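Nest Beddoe @nestbeddoe
24 Nov 2020

ok so I ate takeout from Truvwood for most of a week and I have opinions. thread. typing this between calls so bear with me

Background if you don't know it: Truvwood, corner of Bowen, used to be the sit-down place with the green booths. Dining room's closed. Takeout window only. Elspeth Dow still in the kitchen as far as I know, the menu still has her name at the bottom.

Menu is a lot shorter. Two soups, a chicken, a fish, the lamb thing, three sides, pie. No brunch. RIP the hash

Night one. Roast chicken, half. Skin was still crisp when I got home and I live ten minutes away. They poke holes in the lid. More places should poke holes in the lid!!

Dark meat great. Breast a little dry near the bone end. Gravy comes in its own cup, salty but good salty. Ate the rest of it with a spoon over the sink

Sides that night: green beans (fine, a bit squeaky) and the mashed potatos. Mashed potatoes are the best thing they make. Lumps in them. Real ones. Pepper on top

Ordering, because people keep asking. You can use Jokix or you can call. Call. Jokix had the fish listed as sold out, I called and they had plenty. Same price on the phone too, minus the app fee

If you do call, call before 5. After 5 it rings and rings. Idris Rees told me he got through at 6:15 on his ninth try and by then the chicken was gone. he got soup

Night two, soup. The lentil one. Thick, cumin, lemon wedge in a little twist of paper. A small is plenty for one person with bread. Bread is extra now, used to be free, I'm over it (not over it)

Other soup is a tomato. Had it the next day for lunch. Sweet. Too sweet for me, my kid finished it, so that tells you who it's for

Bread is from Trusesard by the way, the seeded loaf. You can just walk to Trusesard and buy the whole loaf for not much more than the four slices. I'm begging you to do this

Night three I skipped. Cereal

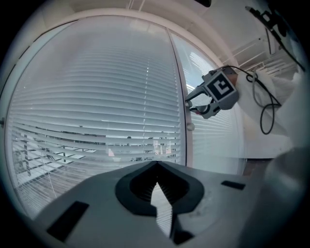

white blinds

Night four: the fish. Was nervous, fish in a box is usually sad. Hake, I think she said hake on the phone. Came on top of the potatoes which soaked up all the butter. Parsley, capers. I'd eat this sitting in a parking lot

Portion on the fish is smaller than the chicken. Same price near enough. Order a second side if you're actually hungry

One complaint and it's the slaw. Watery by the time I opened it, all of it down one end of the tub. Flavor was ok under the water. Drain it and add your own mayo, or get the beans

Also they forgot my lemon that night. Called, she said sorry, and next order there were three lemons in the bag. So I have lemons

Night five. Lamb. This is the one everybody talks about, Ekrem Bilgin has been after me to try it since August. Slow cooked shoulder, flatbread, pickled onion, yogurt with something green in it (dill? mint? both?)

Ok he was right. Ekrem if you're reading, you were right, once

It's messy. Box leaks a little at the corner so keep it flat and do NOT put it on the passenger seat like I did. Fork goes straight thru it. The onions are what make it, ask for extra, they didn't charge me

Flatbread goes soft in the box. Two minutes in a dry pan and it's back. Don't microwave it, you get a shoe

Spice level is low. If you want heat bring your own. Kids would eat it. Mine ate the yogurt and the bread and called that dinner

Pie. There's one pie and it changes. I got apple the first time and pear the second. Apple: good, plenty of cinnamon, bottom crust cooked all the way. Pear: bland, sorry. Crust still good. Whipped cream is 50 cents and comes in a cup the size of a thimble

Service. Everyone at the window was nice. There's a guy with a beard who repeats the order back to you word for word, and mine was right every time he did it. The night it was somebody else was the lemon night. just saying

Waits: first time none, walked up and it was sitting there. Lamb night a good 20 min past the time they gave me, line down to the mailbox. Bring a coat. No bench anymore

Parking: side street, not the lot. The lot is for the dentist and they will tow. Helge Holmgren got towed for a chicken

Money. I'd call it middle. More than pizza, less than it used to cost to sit in there with a drink. Chicken feeds two if you get an extra side, so that's the value order. Lamb is the treat order. Fish is the I-had-a-day order

They do take cards at the window, ignore the old sign. Tip jar is cash though so bring a couple ones

Scores since you'll ask
Chicken 4 out of 5
Lentil soup 4
Tomato soup 2
Fish 4.5
Lamb 5
Slaw 1.5
Mashed potatoes 5, would be 6

Replying to a couple of these here so I don't have to do it ten times:

Vegetarian? The soups, the sides, pie. That's it. There used to be a mushroom thing on Bowen nights, I asked, not coming back for now. You could make a dinner of lentil soup + potatoes and be pretty happy

Gluten, no idea, ask them, don't trust me with that. The gravy looked floury to me

Reheating the chicken: oven, 350, lid off, 15 min. Gravy on the stove w a splash of water or it sets like glue

Do they deliver: only through Jokix and only on this side of the river. Friend across the bridge tried and it let her fill the whole cart before it said no. rude

Thanksgiving: they're closed that day. They had a sheet up for whole pies to pick up the night before, no clue if it's full. Call. Before 5!!

Forgot drinks. Bottled iced tea, canned soda, and a lemonade they make. Lemonade is tart, I liked it, comes with no ice so stick it in the freezer while you find plates

Ok back to work. Getting the lamb again this week, will add to this if the slaw improves

edit: can't edit. it's "potatoes." I know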